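Rultemden项目第2阶段进展报告
手持夹爪居家操作数据采集服务试用评估

报送：Parnel基金项目管理处
编制：Rultemden项目组
项目负责人：Delyth Gittins
报告日期：2022年12月28日

一、报告范围

本报告依据资助协议中有关阶段汇报的条款编制，说明Rultemden项目在第2阶段内的工作进展、经费执行的总体情况、已发现的问题及下一阶段安排。本阶段的主要任务是对Cisternas公司提供的Hovora居家操作数据采集服务进行试用，并就该项服务是否适合纳入项目后续采购作出初步判断。

Hovora服务的交付内容包括采集人员的培训与派遣、手持夹爪采集、原始素材的整理、片段切分与文字标注，以及面向使用单位的在线验收页面。项目组在立项时即已说明，机械臂本体的选型与购置不在本项目范围之内，本报告不涉及该部分内容。

第1阶段的工作（需求梳理、任务清单编写、伦理材料准备）已于五月结束，相关材料此前已单独报送，此处不再重复。

二、本阶段工作完成情况

（一）合同与准备工作

试用协议由项目承担单位与Cisternas公司签署，约定试用期内交付合格片段3000条，以项目组验收通过为准。协议同时约定，片段所含任务须出自项目组提供的任务清单，采集地点须为有人日常居住的住宅，不得以布景或样板间代替。

签约后，项目组向服务方移交了任务清单、验收标准和数据命名规则。服务方对任务清单提出了若干修改意见，主要集中在柔软物品的折叠与挂放两类任务上，认为原有说明对起始状态的规定过细，采集人员在真实住宅中难以照办。经讨论，项目组接受了其中的大部分意见，将起始状态由固定摆放改为按住户原有摆放开始，仅对目标状态作出要求。修改后的任务清单已作为协议附件存档。

（二）采集与交付

截至本报告编制时，服务方已交付且经项目组验收通过的片段为1153条，另有159条经审核退回，由服务方重新整理或重新采集。与约定的总量相比，交付进度明显滞后于原计划。滞后的主要情形有两项：一是入户时间的协调比预期困难，住户临时改期的情况较多；二是试用初期的标注格式与项目组的导入程序不一致，服务方用了较长时间调整。后一项已经解决，前一项仍在持续。

已验收的片段涵盖清单中的以下任务类别：台面与地面小件物品的拾取和归置、容器的搬移、抽屉与柜门的开合、包装物的收集，以及织物的初步整理。其中拾取和归置类数量最多，织物类数量最少。项目组已书面提请服务方在余下的交付中调整各类别的比例。

（三）验收工作

项目组安排专人逐条审看交付片段。审看的内容包括：任务是否与文字标注相符；动作的起止是否完整；夹爪指部在操作过程中是否处于可见范围；画面中是否出现应予遮蔽的个人信息；轨迹数据与画面的时间是否对应。

验收初期采用抽样方式，后改为逐条审看。改变的缘由是首批交付中出现了同一住宅内多条片段标注错位的情况，抽样未能全部检出。逐条审看增加了项目组的工作量，但对于现阶段判断服务质量而言，项目组认为这一投入是必要的。待交付质量稳定后，可考虑恢复抽样，并提高抽样比例。

（四）内部试训

项目组利用首批验收通过的片段进行了一次小规模的内部试训，目的在于检查数据能否顺利进入现有的训练流程，尚未对模型效果作出评价。试训过程中发现两处字段缺失，服务方已在其后的批次中补齐，早期批次也作了回补。除此以外，数据读取与对齐均可正常完成。

三、对Hovora服务的阶段性评价

（一）人员与培训

服务方派出的采集人员在入户前均接受过集中培训。项目组派员旁听了其中一次，内容包括夹爪的握持方式、开合幅度的控制、行进与弯腰时的速度要求，以及与住户沟通的注意事项。培训安排较为紧凑，实际操作的时间偏少。旁听人员反映，学员在地面物品拾取的练习中容易将夹爪倾斜过大，使一侧指部先行接触物体，这一习惯在首批交付的片段中也有所体现，其后各批次有所改善。

建议服务方在后续培训中增加地面和低处操作的练习时间，并在人员首次入户后安排一次素材回看。服务方已口头同意，项目组将要求其在下一份服务月报中予以书面确认。

（二）采集器具

服务采用手持式夹爪，由采集人员直接握持操作。与固定安装的机械臂相比，手持方式进出住宅方便，不需要在住户家中架设底座，对家具摆放几乎没有影响，住户的接受程度较高。对于本项目所关注的狭窄空间，例如灶台侧面、洗衣设备与墙面之间、床边等处，手持方式的适应性也较好。

不足之处主要在于长时间操作后的疲劳。采集人员普遍反映，连续进行地面任务时腰部和手腕负担较重，后段素材的动作速度与稳定程度均有下降。服务方目前的排班未对地面任务作单独限制，项目组建议将地面任务与台面任务交替安排，并在协议续签时将此列为服务条件。

项目组未对夹爪的机械性能进行独立测试，也不就其耐用性发表意见。

（三）数据整理与标注

标注文字总体通顺，动作动词的使用较为统一。主要问题是物品名称的详略不一，同一类物品在不同批次中有时以用途命名，有时以外观命名。项目组向服务方提供了一份名称对照表，要求无法确定用途的物品一律按外观和大致形状描述，不作推测。该表启用后，因名称问题退回的片段已大幅减少。

在线验收页面能够满足基本的审看需要，可按批次和任务类别筛选，退回意见也可以逐条填写。不便之处在于，页面不支持对同一片段的前后版本进行对照，审看人员须自行记录修改前的情况。服务方表示对照功能已列入开发计划，但未给出具体时间。

（四）住户沟通与个人信息保护

所有参与住户均签署了知情同意文件。文件由项目组起草，服务方负责入户说明和签署，原件由项目承担单位保管。文件载明素材的用途、保存方式和撤回途径。本阶段有住户提出撤回部分素材，服务方与项目组均已按规定删除，并向住户出具了书面回执。

在画面遮蔽方面，服务方以人工方式处理面部、证件和信件等内容。项目组在审看中注意到，药品、快递包装等物品上的印刷文字尚无统一的处理规则，审看人员的掌握尺度也不完全一致。现行做法是：能够辨认出姓名、地址或电话的，一律退回；字迹无法辨认的，予以通过并作记录。该做法拟在下一阶段写入验收标准。

四、典型任务：地面容器与包装物收集

包装物收集是任务清单中对后续应用意义较大的一类，也是审看中意见较为集中的一类。该类任务以地面或低处的容器为目标，要求采集人员用夹爪处理散放的小件包装，片段须清楚呈现容器开口以及夹爪两侧的指部。

从夹爪视角看，此类任务的难点较为集中。以红色圆形塑料桶一例来说，桶放置在浅色光面瓷砖上，桶底聚有一小堆包装，粉白色小盒与贴有淡紫色标签的半透明小瓶相互挨着，斜放其中。近处夹爪的一对深蓝色指部在桶前张开，未夹持物品。桶后的大块拉丝金属面板映出了桶的红色影像，连同桶内包装也在其中形成一片浅色的模糊影像，在自动检测环节有被识别为第二个容器的可能。项目组要求标注时只记录实物，并在备注栏注明反光面的存在。

另外需要说明两点。其一，一名站立者的裤腿和拖鞋位于桶的下方，属于此类俯视角度下难以避免的内容，项目组同意保留，不要求遮蔽。其二，左侧还可见到另一只手持夹爪的一部分，机身带有“GenRobot.AI”字样，并被近处的夹爪部分遮挡。双夹爪片段的标注须分别写明两侧夹爪的状态，不得合并为一句。小盒上的条码状印刷块旁有细小印字，无法辨认，按前述做法予以通过。 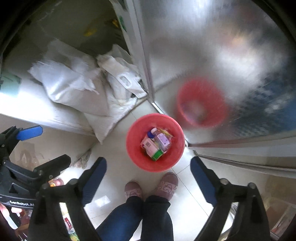 五、存在问题与应对措施

（一）交付进度滞后

按目前的交付速度，服务方难以在原定期限内完成约定总量。项目组已与Cisternas公司举行专题会议，对方提出增派采集人员并扩大住户招募范围。项目组同意扩大招募，但要求新增住户仍须符合原定的居住条件，知情同意程序不得简化。如进度在下一阶段前期仍无明显改善，项目组将提请基金同意延长试用期，所涉人员费用在现有预算内调剂，不申请追加。

（二）任务类别分布不均

织物整理类片段偏少，影响后续训练的均衡。服务方的解释是此类任务单条耗时较长，且退回比例较高，采集人员倾向于优先完成其他任务。项目组拟调整结算办法，对不同类别设定不同的计价系数。具体系数须经双方财务人员核算后另行商定。

（三）反光与透明表面

厨房和卫生间的金属、玻璃及光面瓷砖在素材中较为常见。此类表面属于真实住宅的正常条件，项目组不要求服务方回避，也不接受以遮盖家具的方式改变环境。应对措施限于标注环节，即增设反光面备注字段，便于训练时按需要筛选。该字段将自下一批交付起启用，已验收片段由项目组自行补录。

（四）审看力量不足

逐条审看占用了项目组较多的工作时间，部分批次的验收意见反馈晚于协议规定的期限。项目组已对内部分工作出调整，并制定了审看意见的统一用语，以减少反复讨论。对尚有争议的片段，由项目负责人Delyth Gittins最终裁定，裁定结果归入案例汇编，供审看人员查阅。

六、经费执行

本阶段经费主要用于采集服务费、住户补贴、数据存储和审看人员费用。采集服务费按验收通过的数量结算，退回片段在重新验收通过前不予支付，该项支出因此低于计划。住户补贴由服务方代付，凭签收单据向项目承担单位报销，单据已完成核对。存储费用与计划基本一致。

本阶段未发生设备购置支出，未发生超出预算科目的支出。经费明细表作为附件一随本报告报送。

七、下一阶段工作安排

1. 督促服务方按调整后的计划继续交付，并就任务类别比例提交书面方案。
2. 完成验收标准的修订，增补印刷文字处理、双夹爪标注和反光面备注三项内容。
3. 对已验收片段补录反光面备注，并抽取一部分由不同审看人员重复标注，检查一致程度。
4. 启动第二次内部试训，重点考察包装物收集与容器搬移两类任务。
5. 就是否将Hovora服务纳入后续采购形成正式意见，连同同类服务的询价结果一并报送基金。

八、需基金协调或批复的事项

1. 如试用期需要延长，请基金就延期申请的格式和报送时限予以明确。
2. 住户撤回素材后，已用于内部试训的中间结果是否须一并删除，现行协议未作规定。项目组目前的做法是予以删除并留存记录，请基金就此给出书面意见。
3. 项目组拟邀请基金项目管理处派员旁听服务方的下一次人员培训，时间确定后另行函告。

附件一：经费明细表
附件二：任务清单（修订版）
附件三：退回片段意见汇总
附件四：物品名称对照表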